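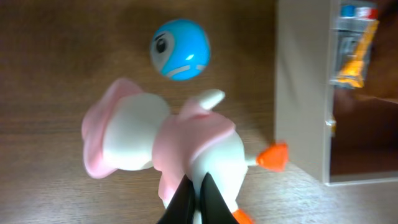
*Items 16 and 31 on the table, Ollach reading room*

To: Reviditz Toy Library, members' list
From: Mingxuan Jiang, Lending Desk
Subject: Re: Two items without a storage box

Dear members,

Thank you to Agnese Stankevičius for the message quoted below. The blue ball is item 16 and the duck in the pink bonnet is item 31. Both belong to the Žukauskas donation and should be kept together between loans.

> On Sun 16 January, Agnese Stankevičius wrote:
>
> While checking the returns at Ollach I found a blue ball and a pink and white figure with no entry on the shelf list. Are they to be shelved separately, or do they share a box? I would also like to know whether the figure may be lent to children under three.

The two items share one open cardboard box with a dark red floor. Please do not substitute a lidded Zudora carton, which is too deep for the lower shelf.

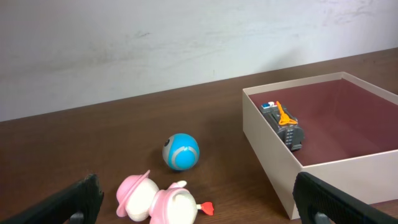

The catalog number should be written on a paper tag and placed inside the box. Adhesive labels are no longer to be applied to the toys themselves, as the residue has proved difficult to remove.

With regard to the second question, item 31 is not available to children under three until it has been inspected. The inspection is planned for May. Item 16 may be lent under the usual terms, for a period of 2 weeks.

Members who hold a printed shelf list are asked to add both entries by hand. A corrected list will be issued after the inspection.

Sincerely,
Mingxuan Jiang
Lending Desk, Reviditz Toy Library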